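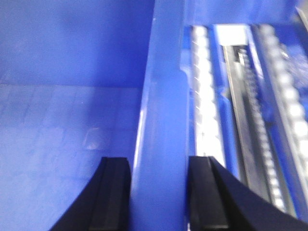
Spring check on the caravan, April 30, 2018

I do this every year before the first trip and every year I lose the list, so this time it's going online where I can find it again. Ours is an old Havlíček four-berth (we call her Hudusik, don't ask) and she'd been standing in the yard at Virkitz all winter. Borrow whatever is useful!

OUTSIDE

Tyre pressures: OK. Both a bit low, pumped up on the drive. The spare was completely flat, so that's gone in to be looked at.

Tyre walls and tread: OK. No cracks that I could find, and I did get right down on the gravel with a torch.

Wheel nuts: OK. Done with the torque wrench.

Roof seams: NEEDS WORK. The sealant is lifting by the front rooflight, a strip as long as my hand. I've pressed it back for now but it wants scraping out and doing again before we go anywhere wet (so, anywhere).

Corner steadies: OK after grease. The back left one squealed like anything.

Road lights: FAIL, then OK. No offside indicator. I took the plug apart, cleaned the green off the pins with a bit of sandpaper and it came back to life.

Breakaway cable: REPLACED. Frayed near the clip. Cheap thing, just buy one.

GAS AND ELECTRICS

Gas hose: REPLACED. The date stamped on it was older than I'd like to admit.

Regulator and joints: OK. Soapy water on everything, no bubbles.

Hob, fridge, heater: OK. The fridge took 3 goes to light, same as last year.

Carbon monoxide alarm: OK. Test button works, new batteries in.

Fire extinguisher: OK. Needle in the green, bracket tight.

Leisure battery: WATCH. It's a Prekomton and it's been good to us, but it drops quickly with the pump running. I'll give it one more season.

INSIDE

Damp: OK mostly. I went round with the meter and only the front locker read high, which fits with that rooflight. Will check again in 10 days.

Water pump and taps: OK. Flushed through twice with steriliser and it still tastes faintly of swimming pool.

Window catches: NEEDS WORK. One snapped in my fingers. Ordered.

Bed slats: OK. I lay on them. Nice, in fact, I stayed a while.

WEIGHT

Took her over the weighbridge empty and she came out at 764 kg, a touch more than I'd hoped. The awning is going in the car from now on.

Still to do: rooflight, window catch, spare wheel, second look at the damp.

Checked by Natália Pešek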